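Chapter 14
Sorting and Displaying Loose Fruit

By the end of this chapter you should be able to:
set out a work surface for sorting fruit by hand
choose a container that suits the fruit and the place where it will stand
write a clear label for a sorting station
explain why some kinds of fruit are best kept apart

Introduction

Most of the fruit that reaches a canteen, a school kitchen or a small shop arrives in mixed or half-full boxes. Before it can be served or sold it has to be taken out, looked over and put where it belongs. The work is simple, but it is done many times a day, and small faults in the way it is set up soon turn into bruised stock and wasted steps. This chapter deals with sorting at a table. Washing and cutting were covered in Chapter 12, and cold storage is left until Part Three.

The work surface

A sorting table should be plain, level and pale in colour, so that leaves, stalks and spots of juice show up at once. Its height matters as much as its size. The worker's forearm should be able to pass over the rim of a basket without the shoulder being raised, and the far side of the table should be within reach without leaning. Where several people share one station, a desk that can be raised and lowered is worth the extra cost. Two baskets are enough for a first exercise. 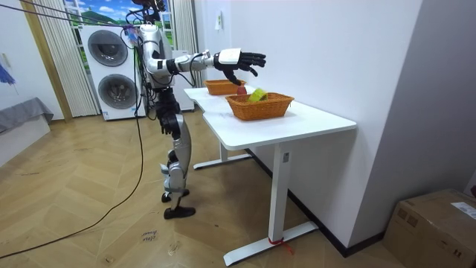 Figure 14.1 Two wicker baskets on a white standing desk, with a round red fruit in the front one.

Space should be left between the baskets and the edge of the table. Learners often push everything to the front in order to save reaching, and then find that they have no clear surface on which to lay a doubtful piece while they decide about it. At the Drurbridge training kitchen, where many of the exercises in this book were first tried, a bare strip 25 centimetres deep is kept along the near side of each table.

Handling

Fruit should be lifted and set down, never dropped or rolled. Round fruit is held lightly from the sides or from above, with the pressure shared between the fingers. A banana is held near the middle of its curve, where the weight is balanced - the tip bruises easily and the stalk end may split if the fruit is swung by it. One piece is moved at a time.

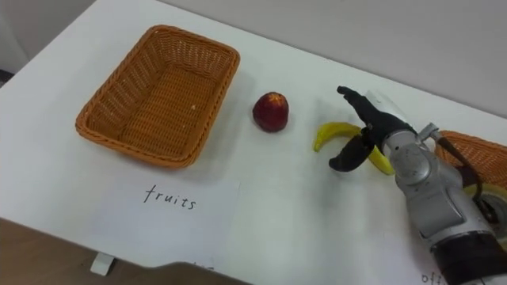

Soft fruit should always be placed last and should never have anything laid on top of it. Fruit with a broken skin goes into neither basket but is put to one side and dealt with at the end of the session.

Containers and labels

Woven baskets let air pass around the fruit and are light to carry when full. They must be checked for loose ends, which can pierce a thin skin, and shaken out before each use. Plastic trays are easier to wash and are preferred wherever fruit is likely to leak. The Dunum tray, described in Appendix B, holds one layer only and is suited to peaches and plums.

A label should lie flat in front of its basket, facing the worker. It should carry the name of the fruit in large plain letters and nothing else. Prices and dates belong on the stock sheet.

Keeping kinds apart

Apples and bananas both give off a gas as they ripen, and each will hasten the ripening of fruit kept close to it. For a display that will be cleared by the evening this is of little importance. For fruit that must last several days, separate baskets are needed, set well apart. 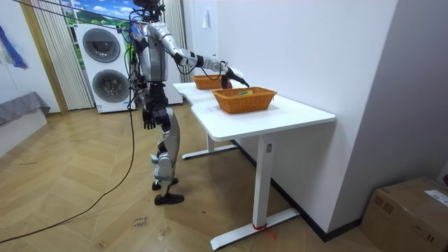

Yazdani takes a stricter view: mixed baskets sell well on the first morning and badly on every morning after it, and a shop that cannot clear them in a day should not fill them at all. The authors of this book would allow more freedom in a canteen, where the fruit is usually eaten within hours, but learners should know both positions.

Before you begin

Read the Zerero case study on page 492 and note how the station was arranged before and after the change of table. Then set out two baskets and two labels on a clear surface, and keep them ready for Exercise 14.1.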